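News from the Ullus Museum of Textiles and Trade
July 2018

Parking for visitors: what is changing

Dear friends of the museum,

Many of you have written to us about parking near the museum, and I want to answer all of these letters together. From this month, visitors can leave their car in the Vitale garage on Punda Street, which is four minutes on foot from our main entrance. The old lot behind the library is closed and it will not open again. The city is building apartments there.

The Vitale garage has 39 places reserved for museum visitors. They are on the second level and they have a green sign with our name. Please do not use the places with a yellow sign, they belong to the offices upstairs and the guard is strict. The price for our visitors is 16 dollars for the whole day. Members pay nothing for the first two hours. To receive this price, bring your parking ticket to the front desk and ask Tin-yau Yu or one of his colleagues to stamp it before you leave. Without the stamp the machine will ask for the full price, and we cannot pay back the difference later.

You can also reserve a place by telephone, until 18 hours before your visit. Groups that come by bus should write to us first. The garage is too low for buses, but we have a permission to stop on Wotance Avenue for the time that passengers need to get out.

Visitors with a disabled parking card may still use the three places in our courtyard. The gate is now opened with a bell, on the left side of the wall. 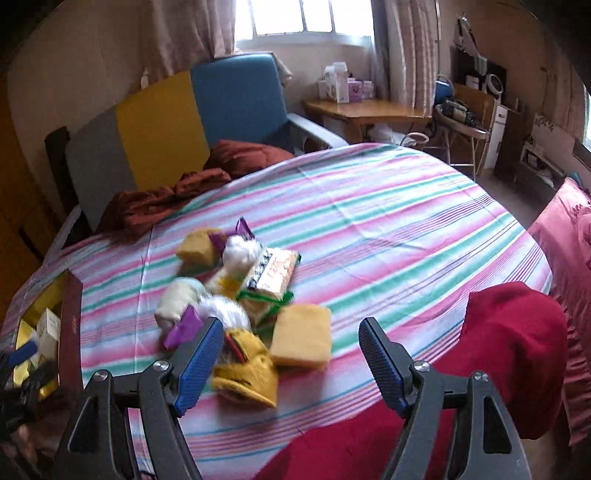

In April we asked you how you travel to us, and 1,402 persons returned the form. I thank every one of you. More than half come by car, which was more than I expected, and a good number said they would take the tram if the evening service was longer. I have sent this result to the tram company and I am waiting for their reply.

The bicycle stands next to the side door stay where they are. We will add a second row before the autumn exhibition opens, if the delivery comes in time.

If something about the garage is not clear, please call the front desk during opening hours.

Delphine Blackwood
Visitor Services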